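Conodden Wildlife Crime Unit: progress report to the Ondis Fund

The grant pays for two part-time investigators and lab testing of seized meat and hides. We opened 237 case files in this period, most of them for night hunting and untagged deer.

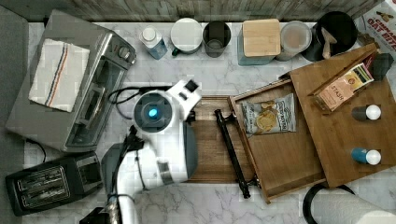
Kitchen counter with toaster oven.

The Osman County prosecutor has charged two men with taking elk out of season near Pukano. Both have pleaded not guilty. A hearing is set for June. Lab results on the hides are back and have been given to the defense.

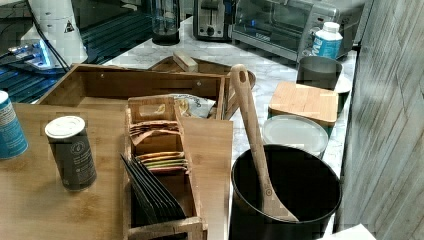
Page last changed: 20th May

Spending is within budget except for fuel - the Pukano patrols run longer than planned. Ostap Pasichnyk asks to move $1000 from training to fuel, and $200 from printing to evidence bags.

The tip line is still short of a night operator. Calls after 10 p.m. go to voicemail and are answered the next morning. We will report on the hiring in the next period, along with the outcome of the hearing.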